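Opinion > Work and Machines > Teaching by hand

Let the slow teachers teach

By Dilek Karabulut

Most of the talk about robots is about the machine. How strong it is, how many joints it has, what it costs. I spent most of March with people who teach robot arms by remote control, and I came away thinking we should talk a lot more about the teaching.

The shop is called Montes and it rents the upstairs of an old print works in Flondholm. The work is simple to explain. A person holds a pair of controls and moves them, and the arms on the bench move the same way. The person does a small job from start to finish, the computer records it, and then they reset the bench and do it again. A program is later trained on the recordings. For one sorting job the target was 200 recordings. They kept 189.

It was the missing ones that got me interested. They had been thrown out for being untidy. The operator had reached for an item, changed her mind, backed off and come in from another side. In one she had bumped the edge of a tray and needed a second try. Each of those recordings ended with the item where it was meant to go. They were cut for looking bad.

I think that is a mistake, and a common one. Anyone who has trained an apprentice knows that a clean demonstration teaches less than you would hope. My father taught me to hang a door and he did it so smoothly that I learned nothing. I learned when the hinge was out and he had to swear at it and start over. A machine isn't an apprentice, I know, but it has the same gap to fill. If it has only been shown the straight path, it has nothing to go on once it drifts off that path.

The jobs themselves look like nothing much. You pick up a computer mouse and there are trays on the table, with a few hand tools and odds and ends lying nearby. A child could do it with bare hands. Through a gripper it is fussy work, because the shell of a mouse is rounded and you can't feel how hard you are squeezing. New operators go too fast. The good ones slow down near the object and take their time.
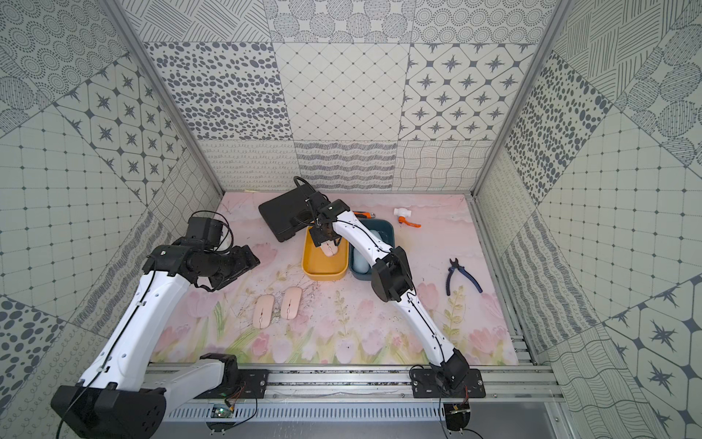 Anatole Rolland thinks I am being sentimental about the mess. He told me that a bad recording is a bad recording, that a model will copy hesitation as happily as it copies skill, and that he has had to retrain arms that hovered over a part for 7 seconds for no better reason than that the operator used to.

I take the point. There is a difference between a pause that means nothing and a correction that means something, and somebody has to tell them apart. My argument is that this should be the operator. At Montes the cutting was done by someone downstairs who watched the recordings at double speed. The woman who had made them was never asked. She could have said which of her second tries were worth keeping, and she could have said it in an afternoon.

That brings me to pay. Operators in Flondholm are paid by the accepted recording. If a careful correction gets you nothing, you stop making careful corrections. You put the object in the easy spot every time and you get your numbers up. I would do the same. Then the arm goes out to a customer, the object is in a hard spot, and everyone wonders what is wrong with the software.

Pay them by the hour. Let them mark their own work, with a second person checking a sample. Put their names on the data, the way a tradesperson's name goes on a job sheet. It would cost a bit more at the start, and I think the shops that try it will be glad they did.

Comments (3)

Aslı Kaplan
I did this work for two winters. The hourly part is right. On piece rates I had a favourite corner of the table and everything went there.

Dilek Erdem
Who pays for the second checker? Small shops run on very thin margins already. Would like to see the author do the sums.

Nazmiye Gündoğdu
My dad hung doors the same way. Mine still stick.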